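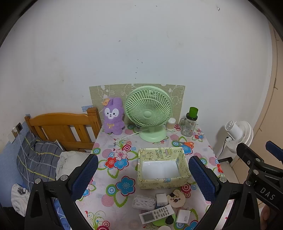
Hunder Pallet Racking Parts List

Version 4, last changed in April

This folder holds the parts list for the Hunder range of adjustable pallet racking, together with the load tables and the drawings index. It is meant for warehouse planners, racking inspectors and anyone who has to order spares for an installation that is already standing. It replaces the spreadsheet that used to be sent out by email.

What is in the folder

parts.csv - one row for each part, 3,913 rows in all
loads.csv - beam and frame loads by section and bay width
drawings.csv - drawing numbers, revision letters and the parts each drawing covers
superseded.csv - old part numbers and what to order now
changes.txt - what was altered in each version

All the files are plain text in UTF-8, separated by commas, with a header row. Lengths are in millimetres and weights in kilograms. Loads are given in kilograms per pair of beams, evenly spread. Point loads are not covered.

Columns in parts.csv

part_no: the current part number. Always text, even when it looks like a number. Some begin with a zero and a spreadsheet will remove it if you let it.
family: upright, beam, brace, footplate, guard, mesh, fixing or other.
length, width, depth: outside sizes. Blank where the size has no meaning, as with bags of fixings.
finish: powder, galvanised or plain.
colour: as printed on the works order. Older rows say "blue" where newer ones give the full shade name.
weight: one piece, without packing.
pack: how many pieces come in a pack.
site: the works that makes the part, either Suvarna or Hindberg.
status: current, to order, or withdrawn.

Parts marked "to order" are made in batches and have a minimum quantity of 40 pieces. The minimum applies per part number, so left-hand and right-hand versions of the same guard are counted separately.

Notes on uprights

Uprights are punched at a pitch of 80 mm. Frames made at Nadusham before that works closed have a different slot shape, and current beams will not lock into them. There are 275 Nadusham part numbers in superseded.csv. Most have no direct replacement and the new_part column says "none". Please don't read that as a gap in the data. If you need to extend a Nadusham run, the usual course is to start a new frame beside the last one - back to back or end to end - and leave the two systems unconnected.

Notes on the load tables

The loads assume a level floor, footplates fixed at every upright and the first beam no higher than the limit in the max_first_beam column. Raising the first beam lowers the safe load for the whole frame, and this is the mistake we see most often when bays are altered after handover. A new load notice has to go up whenever the beam positions change. The tables do not cover racking in cold stores, racking on mezzanine floors or anything outdoors.

Known problems

Weights for mesh decks are calculated and have not been checked on a scale.
The drawing numbers for column guards are missing for the Hindberg site.
Eleven brace rows have length and width the wrong way round. They are listed in changes.txt and will be put right in version 5.

Use

You may copy the files and load them into your own ordering or planning software. Please keep the version number with them. The list is no substitute for an inspection, and damaged uprights should be unloaded and reported before anyone looks up a spare.

Corrections go to Intan Lumenta in the technical office. Give the part number and the version you are working from. Changes received by noon on Thursday normally go into the next working copy.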